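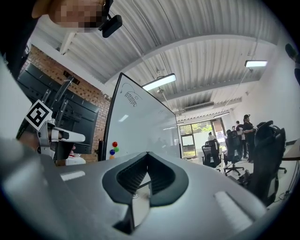 Hand-held gripper view toward the whiteboard and the window end of the room. Arm with marker at left.

November 9, 2025

Ladow notebook, hand-held gripper to arm transfer

Main job today was the pose drift on the hand-held gripper recordings. Since the last change to the tracking settings the gripper path comes out clean for the first part of an episode and then slides, mostly sideways. The policy trained on those episodes reaches a bit to the right of the object. Same direction as the slide, so I stopped looking at the policy and went back to the data.

Set as of this morning: 664 episodes recorded. Tracking gives a full path for 646 of them. The other 18 lose the map partway and never get it back. I had been treating those 18 as the bad ones and everything else as fine, which was too generous. Of the 646, a good part have a jump somewhere in the middle that the tracker smooths over without flagging.

Wrote a check for this in Paveo. It looks at the frame-to-frame translation and flags any step larger than a hand could reasonably make. Threshold is set by eye for now. With that filter on, 308 episodes pass with no flag at all. Fewer than I wanted, but these are ones I trust.

Went through 16 of the flagged episodes by hand. Notes:

– Most of the jumps come when the lens swings past the whiteboard. It is glossy and the ceiling lights smear across it. The tracker picks up features in the reflections, and those move the wrong way when the gripper moves.
– Two episodes have the jump with the windows filling most of the view. Exposure drops and the near part of the room goes dark for a few frames.
– The brick wall is good. Lots of texture, and it never moves. Episodes that keep it in view hardly ever flag.
– People walking and chairs getting rolled around do not seem to matter much, as long as the wall is in there too.
– One flagged episode was a fast wrist turn and nothing else. Threshold may be too tight on rotation-heavy moves. Left it alone.

Retrained on the 308 only, same settings as the last run, no other changes. Loss curve looks ordinary. The sideways offset in the predicted path is smaller on the held-out episodes. It is still there on the long reaches. I have not run this one on the arm yet, so do not quote it as a result.

Also tried masking the mirror area in the gripper view before tracking. Our old config from February had the mask on and at some point it got dropped – probably when we merged the Galang branch. With the mask back, four of the 16 hand-checked episodes go clean. The rest are unchanged, which fits with the whiteboard being the bigger problem. Mask stays on from now on. Please do not remove it from the default config without writing it down in here.

Marker check: the calibration file for the arm marker still has the old tag size in it. The scale that comes out of Wavov is off by a constant factor because of that. Easy to fix, but everything exported before today needs to be re-exported or the two sets will not line up.

To do:
Rerun tracking on all 664 with the mask on.
Hang something matte over the whiteboard and record a short set, same task, same start positions.
Lock exposure for one set and compare.
Fix tag size, re-export.
Run the new checkpoint on the arm, short reaches first, then long.

Stopped with the rerun going on the second machine. Logs are in the usual folder under today's name. If it dies overnight, start it again from the last finished episode, the script takes an index.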